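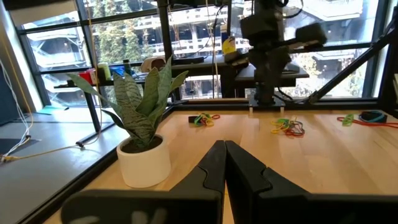 Grevcombe weighs a new use for its old bus depot

Aug 23, 2019

The bus depot on Sandoval Road has stood shut since the last operator moved its fleet to the ring road. Grevcombe town council now has to decide whether the land should be rezoned from transport use to mixed use, and the vote is due in December.

The application comes from Flultance, a developer that bought the site two years ago. It wants to build 234 flats in four blocks, with shops and a doctor's surgery at street level. Under the town's current plan, none of that is allowed. The land may be used for buses, lorries or storage, and any building on it can be no taller than two storeys.

Planning officers have recommended approval with conditions. They want 30 of the flats let at social rent, up from the 27 in the first draft, and they want the tallest block moved away from the terraces on Zalach Street.

People in those terraces are split. A petition against the scheme has 451 signatures, most of them from the streets behind the depot. The main complaints are height and traffic. Other residents have written in support, and several of the letters mention grown-up children who have had to leave the town to find a place to rent.

The brick front of the depot is not listed. Flultance says it will keep the clock tower and the main gate, but the sheds behind would go. The local history society has asked for one shed to be saved as a market hall. The developer has said the roof is in poor condition and has not agreed.

If the council says no, Flultance can appeal, and it has already paid for a second traffic survey. If the council says yes, a detailed application must follow before any work starts. The plans are on show at the library until the end of the month, and written comments can be left at the front desk.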